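**Ticket 2606 — Floor pickup task: can it replace the evening tidy at Widton?**

Status: open, waiting on Lastgate
Opened by: Kanako Hoshino
Assigned to: Yiran Luo
Related: 1867 (arm cable snag)

**Request**

Widton wants to know if the two-armed unit can take over the evening tidy on the tiled floor. That means picking up scrap paper, cups and anything else left lying around, and getting the trash into the bin. They don't want someone standing next to it. They asked for a yes or no by the end of August.

**Setup**

Both arms on, stock grippers, Nimri control build 22. Bin stays on the floor. Items on the floor are whatever the shop had that day, no special props. Overhead lights at full, same as the evening shift has them.

**Log**

9:10 — Ran the paper task first. Crumpled paper is fine. It has enough height for the fingers to close on. Flat sheets are not fine. The fingers slide over them and the planner reports a grasp anyway, so the arm carries nothing to the bin and opens over it.

9:45 — Checked the grasp threshold. It was at the default. Raised it and the false grasps stopped, but now it gives up on thin things it was picking up before. Left it raised for the rest of the morning.

10:30 — Stick task. Left arm picks it up all right. Placement is the problem. The planner treats the object as if it ends at the fingers, so it has no idea where the far end is. 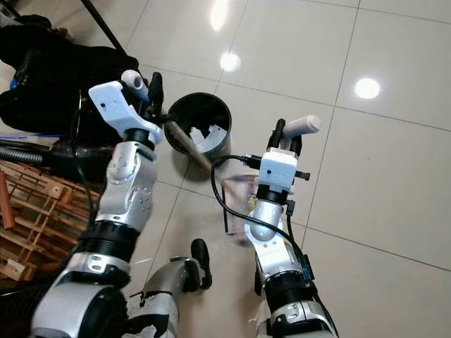

With anything long, the tip can hit the rim or go past it while the gripper itself is where it was told to be. I tried a higher approach and a steeper wrist angle. Steeper is better but the wrist gets close to its limit. Entering the object length by hand fixes most of it, which doesn't help Widton because they won't be typing in lengths at night.

11:20 — Cup task, right arm. Clear plastic is hard for the depth camera. Ran 20 attempts with the arm starting from the same pose. It found the cup in more than half of them. In the others it either didn't move or reached for a light reflection on the tile. Dimmed the overheads and the reflection problem went away. Cup detection did not improve.

13:05 — Watched the cable on the right arm because of 1867. No snag today. I would still not run this unattended until that one is closed.

13:40 — Stopped for the day. Logs uploaded to the Urkero share under this ticket number.

**Comment, Kanako Hoshino**

Thanks. Two questions from Widton. Is it faster than a person? And can they just give it the easy things and leave the rest?

**Comment, Yiran Luo**

No to the first. I can do that floor with a broom and a dustpan in a few minutes, and the unit needs most of an evening for the same area. Speed matters less if the place is closed, so I wouldn't turn it down on that alone.

Second one is maybe. Crumpled paper only, matte bin, lights dimmed, someone in the building. It will leave flat sheets and probably cups. They would still have to walk the floor in the morning.

**Comment, Kanako Hoshino**

I'll tell them no for the full tidy and offer the paper-only version as a trial. Can we get length estimation from Lastgate, or is that us?

**Comment, Yiran Luo**

Lastgate. The field is in the Nimri config but nothing fills it in. I've asked them for a date. If they can read length from the wrist camera I'll rerun the stick task with the same bin position and threshold.

**Next steps**

- Lastgate to answer on object length
- Rerun cup task with a side view added
- Put the grasp threshold back to default before anyone else uses the unit — I forgot to do this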